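I have taped another table

I know, I know. The last time I wrote about tape it was the pantry shelves, and I promised that would be the end of it. Then in June I found a full roll of the yellow stuff at the bottom of a moving box and, well, I had a pale wood table with nothing marked on it, and a free afternoon.

For anyone new: I put tape on surfaces to show where things go. That's the whole hobby. It started when we moved to Balville and I kept losing the scissors in a kitchen with four drawers. I stuck a rectangle on the counter, put the scissors in the rectangle, and have known where the scissors are ever since (except for two weeks in spring, when they were in the car). After that came the keys, then the charging spot, then a square on the bathroom shelf that my family pretends not to see.

The table

It came off Vendo, the secondhand app I should probably delete from my phone. Listing number 3329, which I remember only because the seller made me read it out loud at the door before he'd let me in. He wanted 100 dollars, I offered 90, and then I helped him carry a freezer down a flight of stairs, so I'm not sure who came out ahead there. But it's a good light-colored top with lots of flat open space, and I've always wanted a table that wasn't also the dinner table.

The trouble with a big flat open space is that it fills up. You put one thing down, then another thing next to it, and by the weekend you're eating a sandwich over the sink because every surface in the house is holding something. Our last table was like that. I once found a library book under there, I mean literally under a pile on top of it, that was a year overdue. They were very nice about it!

So this one got marked out on day one.

The box comes first

Every table needs a box. I will not be argued out of this. A drawer is no good for the purpose because you close a drawer and then it's full and you don't know it. A box with a lid is nearly as bad, since the lid becomes another thing to put stuff on. What you want is an open box, low enough to drop things into without looking, and plain enough that you don't mind it sitting out.

Mine is white cardboard. I have owned nicer boxes. I had a lovely wire basket from a shop called Urora, which has since closed, and small things fell straight through the bottom of it. I also had a wicker one that shed. Cardboard doesn't shed, it weighs nothing, and when it gets sad you flatten it and find another.

The one thing cardboard does badly is stay put. It's so light that every time you toss something in it scoots an inch, and after a day or so it's drifted halfway across the table. I tried a bit of sticky putty underneath (left a mark on the last table), and I tried a stone in the corner (looked odd, scratched things). What works is tape around the outside. You don't tape the box down at all. You just make an outline for it on the table, and then when it wanders you can see that it has wandered, and you nudge it back. It sounds too simple to bother with and it has saved me so much low-level irritation.

Make the outline a bit bigger than the box. I got this wrong the first three times. If you trace it snugly, then the box has to be dead straight or it's sitting on the tape, the edges of the tape get scuffed, and you start to feel that you're being graded. Leave some slack on the sides and you can plonk it down without thinking. It also means the next box doesn't have to be exactly the same size, and there is always a next box.

Then the pattern

The other half of the table is where I got carried away.

My first idea was a grid. Everybody's first idea is a grid! I laid out a grid with pencil dots and stood back and hated it. A grid looks like a parking lot. Worse, when you're putting things out on a grid you lose track of which row you're in, because every row is the same as the row before, and I found myself putting something in the wrong place and then shuffling four other things to make up for it.

So I did a triangle. One strip at the far side, two under it, then three, then four along the front. If you've ever set up bowling pins it's the same idea, only with the point facing away from you. Ten spots, and every row is a different length, so you know where you are at a glance. It took me a good while to land on that, and then I was so pleased I went and got my neighbor from her yard to come see it. She said "it's very yellow" and had a glass of lemonade.

Short strips are enough, by the way. I used to make a complete little box for every spot, four pieces of tape each with neat corners, and it ate up the roll and took forever and they all peeled at the corners anyway. One short piece says "something goes here" perfectly well. The outline treatment I save for the box, which has edges that matter.

A few notes on actually sticking it down

Wipe the table first. I skipped this once on a shelf that had held a bottle of cooking oil and the tape came up in my hand the same evening.

Tear, don't cut, if your tape tears cleanly. I like the torn edge less than the cut edge, but I like not hunting for scissors more. (See above re: scissors.) If you're fussier than me, cut all your short pieces ahead of time and hang them along the rim of a bowl.

Start with the longest row, the one closest to you, and work back. I began at the point the first time and by the fourth row I'd run out of space on the right and had to pull everything up. If the long row fits, everything behind it will fit too.

Don't measure. Or measure if it makes you happy, but I used the width of my hand between pieces and it looks fine. When I line things up with a ruler I get upset about the one that's off by a hair. When I do it by hand they're all off by a hair and I have a nice afternoon.

Yellow is the right color on pale wood. White vanishes. Blue is very readable but it made the table look like somebody was about to paint it. I bought a green at Tolentino Hardware for 7 dollars and it's so close to the color of our curtains that my eye kept sliding off it, so that's gone in the drawer for parcels.

Living with it

It does change how you use a table, and I wasn't ready for that. An empty spot kind of nags at you. You see a strip with nothing on it and you want to put something on it, and if there's something sitting outside the marks you want to put it away. I'm a messy person. I've always been a messy person, my school desk was a legend, and yet here I am straightening a cardboard box on my way past with a cup of coffee.

It also makes it easier for other people. "Can you put that back where it goes" used to be a sentence with no meaning in our house, because only I knew where it went, and half the time I didn't either. Now it goes in the box or it goes on a strip. Even visitors get it. I've had people come in, look at the table, and put things in the right half without a word from me.

I'll admit the tape isn't pretty. If you like a table to look like a magazine, this won't be for you, and there will come a time when I have to peel it up and see what it's done to the finish. I'm leaving that for future me — she's very capable. In the meantime I've got my box on the left and my triangle on the right and a bright yellow-orange disc up off the wood, and I'm happier with it than with any table I've had.

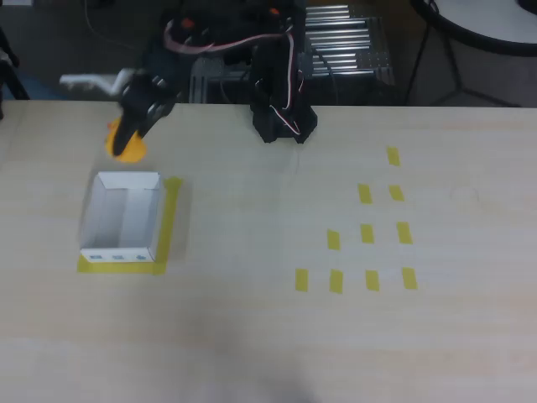

Next up: the hall closet

There's a shelf in there I can't reach without a chair and I have half a roll left. If you've marked up a closet and lived to be glad about it, leave me a comment, especially if you've found a tape that will stick to painted shelves through a humid summer.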